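Visit report: Drodetura packing rooms, Ovley
Jan 3, 2025

The visit was arranged to see how mixed snack boxes are put together at low volume, with a view to setting up a similar operation at Plelside. Drodetura packs small sealed foods, mostly single-portion packets, into assorted boxes for mail order. The business occupies the ground floor of a former house on the east side of Ovley. Zubaida Naqvi, who runs the packing, took me through the rooms and answered questions for most of the morning.

Receiving

Goods come in through the side door and are checked against the order sheet in the hallway. Outer cartons are opened there and flattened the same day. Single packets go onto open shelving by best-before month, with the earliest month at eye level. The stock list stood at 3,142 packets on the morning of the visit. It is kept on paper and copied to a spreadsheet at closing time. I asked why the order was not reversed, and the answer was that the paper list survives a flat battery.

Shelving depth is 30 cm. Deeper shelves were tried and packets got lost at the back. Plelside has 45 cm shelves already fitted, so this needs thought.

The packing room

Packing is done at ordinary tables in what used to be the dining room. The tables have cloths on them. Naqvi prefers cloth to a bare top for flat packets, which slide on varnish and are awkward to get a fingertip under. The cloths are washed weekly and shaken out between batches.

A batch starts with a pile. Everything meant for one box is brought from the shelves and put down beside the open carton without any sorting. The sorting happens on the way in. Stiff items go against the walls, flat packets lie on the floor of the box, and anything that crushes is held back until the end. The packer works from the pile until it is gone and does not return to the shelves in the middle of a box. If something is missing, the whole pile is set aside and the next one started.

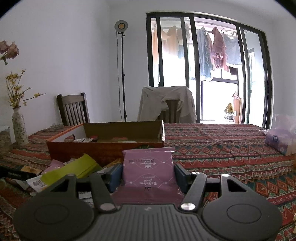 Square packets are the easiest shape to handle and the most wasteful of space. Laid flat they leave a strip along one wall that is too narrow for a second packet. Stood on edge they pack tightly, but they lean as soon as there is a gap in the row. The current method is to lay the first ones flat and stand the rest against a boxed item. Pillow-shaped wrappers fill whatever is left. I was given a carton and a pile and tried this myself. My first attempt would not close. The second did, with a slight bulge in the lid that was judged acceptable for collection but unsuitable for the mail.

Printed cartons are used for the assorted boxes and plain ones for repeat orders. Both sizes share one footprint, so the same tape setting does for each. No filler is used in the smaller size. In the larger size a folded sheet of kraft paper goes on top before closing.

Loose slips and cards are a weak point of the process. Each box should leave with one contents card, and the cards get mixed in with the goods while the pile is being worked down. Drodetura has tried clipping the card to the carton flap, which slowed closing, and is now considering a small tray for cards only. I would go straight to the tray.

Checking and closing

Each closed box is weighed on a bench scale and the figure is written next to the order number. The tolerance is 2 g either side of the expected weight. A missing packet shows up every time, but a swapped one often does not, as many of the flavors weigh the same. Last February they opened 91 boxes from one week and compared the contents with the cards. Most of the errors found were swaps of this kind, usually between two flavors in similar colors. Those flavors are now stored on separate shelves.

Closing is one strip of paper tape along the seam, pressed down by hand. Labels go on the short side so they can be read when the boxes are stacked.

Points for Plelside

The table method will transfer without much equipment. Cloth on the tables costs little and can be tested in the first week. Shelf depth has to be settled before any stock is ordered. The bench scale we own reads in 5 g steps and would have to be replaced.

Still open: tape supplier, whether contents cards are printed on site, and the width of the side door at Plelside, which I have not measured. Naqvi has offered to send the blank order sheet and the shelf plan.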